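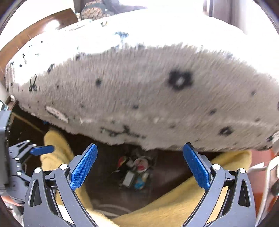

When should I set up the prompt desk — before or after the lighting people have finished?

After, if you can possibly manage it. They'll want the wings clear for their ladders, and you'll only have to move everything twice.

Section 4: Setting up and running the prompt desk

I've written this part of the guide for whoever is stage managing from the Brandcombe side, meaning stage left, where the desk lives. If you've come from a bigger theatre some of it will seem very basic, so skip ahead to step 9. If this is your first show at Skoltgate, please read the lot before you plug anything in. I've called shows from this desk for years and I still keep a printed copy in the drawer.

What you'll need

The desk itself, which stays locked in the scene dock between shows. The key is on the big ring in the front office.
Two headsets with belt packs, plus the spare (the spare crackles if you turn your head to the left, but it works).
The blue cue-light box and its cable.
Your prompt copy in a ring binder. Lever arch files are too fat for the shelf and will slide off in the quiet bit, I promise you.
Soft pencils, a rubber and a small torch.

Getting the desk into place

1. Wheel the desk out through the dock doors, going backwards so that you can see the lip in the floor. It's heavier at the top than it looks.

2. Line up the front feet with the two strips of yellow tape. Those marks give you the best view of the stage without putting you in the sightline of the people at the end of row A.

3. Put both brakes on. The left one needs a proper stamp.

4. Plug the desk into the socket marked DESK ONLY. Please don't put a kettle, a hairdryer or a phone charger on that socket as well, however cold it gets down there in December.

5. Turn on the desk lamp and slide the blue filter over it before you do anything else. I've forgotten this more than once and lit up half of a ghost's entrance.

Caution: the lamp housing gets hot enough to hurt. Let it cool before you change the filter, and use the little handle on the side.

Connecting the headsets

6. The headset station is the grey Lamptey unit on the lower shelf. Switch it on and wait for the steady green light. If it's flashing, switch it off, have a stretch, and try again.

7. Plug your own belt pack into channel A. The lighting operator is on A too. Sound and fly floor share B, and you can talk to both channels at once by pressing the pair of buttons together.

8. Do a headset check with every position, one at a time, and wait for a proper answer from each of them. A grunt isn't an answer! If somebody can hear you but you can't hear them, ask them to look at the mute switch on the belt pack, which catches on pockets and gets knocked.

Note: leave your microphone off unless you're speaking. Everyone on the channel can hear you breathing, eating and turning pages, and I once treated a whole crew to a packet of crisps.

Cue lights

9. Connect the cue-light box to the back of the desk with the short cable, the one with red tape at both ends. The long cable fits the socket as well but it belongs to the front-of-house bells, and you'll get some very confused people in the bar.

10. Test each light in turn. Red means stand by and green means go. Ask the person at the other end to press their button so that your red light stops flashing and stays on, which tells you they've seen it.

11. Label the switches with white tape for your own show. Peel off the last show's labels first, please. I once gave a trapdoor cue to a position that had been the snow machine the week before.

Caution: never give a green on the trapdoor or a flown piece unless you can see the area for yourself or have a spoken "clear" from someone who can. If you're in any doubt, hold the cue. The audience can put up with a pause.

Marking up the prompt copy

12. Put the script on the right-hand page and your cues on the left, with a ruled line to the exact word or move. Pencil only until the final dress, as directors change their minds (ours certainly do).

13. Number the cues by department. If something gets added after the numbers are fixed, use a point — 26.5 goes between 26 and 27 — and don't be tempted to renumber the lot. We did that on Gonley Fair and the lighting operator had 231 cues to change by hand. She was very nice about it but she didn't come to the party.

14. Write the stand-by about half a page ahead of the go. For a busy stretch, group the stand-bys together so you aren't talking all the way through.

Calling the show

15. Say it in the same order every time: department, number, then "go". So it's "Lighting 6" — tiny breath — "go". The operator moves on the word "go" and on nothing else, so keep that word out of your ordinary chatter on headset. I say "carry on" or "off you pop" and people have got used to me.

16. Give your backstage calls at the half, the quarter, the five and beginners. Each one is five minutes earlier than it sounds, so the half is thirty-five minutes before curtain up. New cast members never believe this, so pin a list of the real times by the dressing room mirrors.

17. Wait for front-of-house clearance before you call the first cue. It comes through on the desk phone, which has a light instead of a ring. Keep an eye on it.

If something goes wrong

No sound in your headset: try the volume wheel, then swap the belt pack, then swap the cable. It's nearly always the cable.

A cue light won't come on: move that position to headset for the rest of the act and write it in the show report. Don't go poking about behind the desk with the power on.

You've lost your place: look at the stage, find the next big move and flick forward to it. Stay calm on headset and say "standing by" while you look. It happens to all of us, usually during the song we know best.

You need to stop the show: bring in the house curtain, ask for house lights and working lights, then make the announcement on the card taped inside the lid. Read it word for word.

At the end of the night

18. Write up the show report before you leave, even if it's only running times and "no problems".

19. Switch off the Lamptey unit, unplug the belt packs and hang the headsets on their hooks. Coil the cables loosely, please, with no wrapping them round your elbow.

20. Turn the desk off at the wall, lock the lid and put the key back on the ring in the front office. If it's the last night of a run, the desk goes back to the dock as well, brakes on. Setting up the tannoy is in Section 5.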